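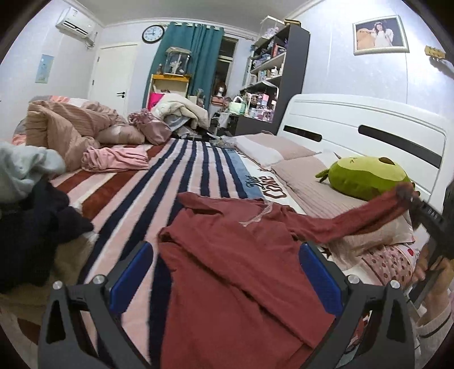

Page 618

Orisari Hand-Held Gripper – Set-up and Faults
Section 4: Slip fault while folding clothes

Read this section before you trust the "grip OK" signal. It tells you the jaws stopped closing. It does not tell you they stopped on cloth, whatever the Vulix quick-start card claims.

1. Open the jaws fully and check the rubber pad on each inner face. Lint on a pad is enough to bring on the fault.

2. Lay the garment flat on the bed. A striped blanket is fine for you but may confuse tracking, so run one slow trial pass first.

3. Close on a single layer near a seam. Lift a hand's width and hold still.

4. Watch the cloth, not the display. If it creeps, open the jaws and start again from step 1.

CAUTION: Keep fingers clear of the linkage. The jaws may close again by themselves after a slip, and the software stop is slow. Use the switch.

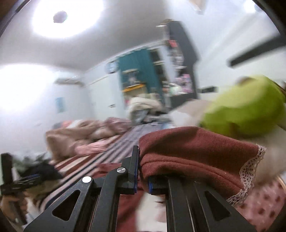

Vainio wrote back that the same fault cleared on its units after the 300-cycle reset, and that step 4 was more fuss than the problem deserved. We ran the reset. The slip came back before cycle 600 – on the same sleeve.

5. Do the reset anyway if support asks for it, but write down the cycle count before and after. The log overwrites itself on restart.

NOTE: Knits and lace trim can snag in the linkage. Stop, switch off, and work the cloth free by hand. Do not jog the jaws open under power.

6. If the fault shows up twice in one session, stop using that gripper. Swapping in Suren pads has been suggested. We have seen no test results for them.

Fault codes are listed in the next section.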